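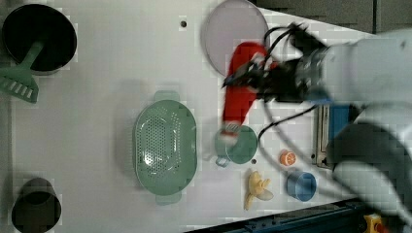

Rultevis, the jewelry wire people, have a new product, and it is thread. Specifically it is a waxed beading thread called Huto, sold on 72-yard spools. The makers say it knots tighter than the old Rultevis cord and won't fray at the needle. It comes in only two colors so far, and the paler one is a lilac very close to that round plate under the robot arm, if your screen is kind to lilacs. The other is called Fog. Fog is gray.

Viola Ferri, who runs the bench classes at Dostalo, strung a two-strand bracelet with it last week and let her students pull on it. It held. The clasp did not, but she had glued the clasp herself and has asked me to leave it there.
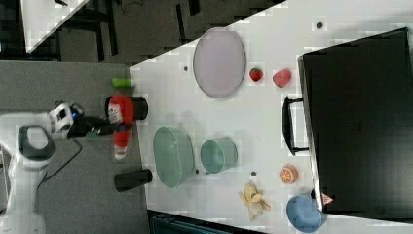 Where to find it

Dostalo has Huto on the shelf now, next to the seed beads, where the good scissors used to be. The first shipment was 3,000 spools for all shops combined, which sounds like plenty until you have met beaders. Lã will carry it by the end of January, according to Corrado Bassi at the counter, who said the same thing about the enameled headpins and was only a year off.

A word on needles: a size 10 goes through nicely, a size 12 goes through with language. If you work mostly in tiny seed beads, try a short length before you commit to a whole spool. Dostalo will cut you a sample if you ask nicely and it isn't lunchtime.

Ornella Rinaldi is teaching a beginner knotting class with the new thread at the shop on 18 Jan 2019. Bring your own beads and your reading glasses. Thread is included, in Fog. 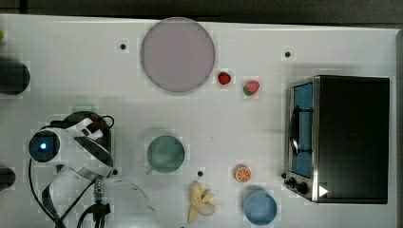 Strawberries and a plate on the white tabletop.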